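About Colham Kitchen Surfaces

Colham supplies and installs solid wood countertops and lacquered cabinet fronts for residential kitchens. The company was formed by the merger of two workshops, Tkachenko Joinery and the Utine finishing shop, and now operates from a single building with 35 employees. Volodymyr Melnychuk manages production. Danylo Marchuk is responsible for finishing and color matching.

Countertops are glued up from kiln-dried oak, beech or ash. Boards are held in the store until moisture content is between 7 and 9 percent, then planed, glued and pressed. Each top is oiled on both faces before it leaves the building. Cabinet fronts receive a primer, two color coats and a clear coat, with sanding between coats. The standard color card lists 128 shades in matte, satin and high gloss.
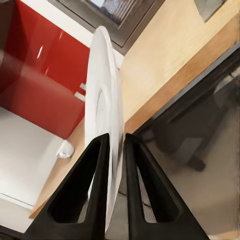 Ordering and lead times

Orders are measured on site by a Colham fitter. Drawings are issued for approval and must be signed before material is cut. Gloss fronts in red, black and dark blue need a longer curing period, and this is stated on the quotation. The Osari range uses fixed cabinet widths and can be ordered without a site visit.

Last year the workshop completed 603 orders, of which 94 were replacement fronts for existing cabinets. The workshop closes for maintenance for part of June.

Filed under: Company / Who We Are

Contact | Care Guides | Warranty Terms | © Colham Kitchen Surfaces | Back to top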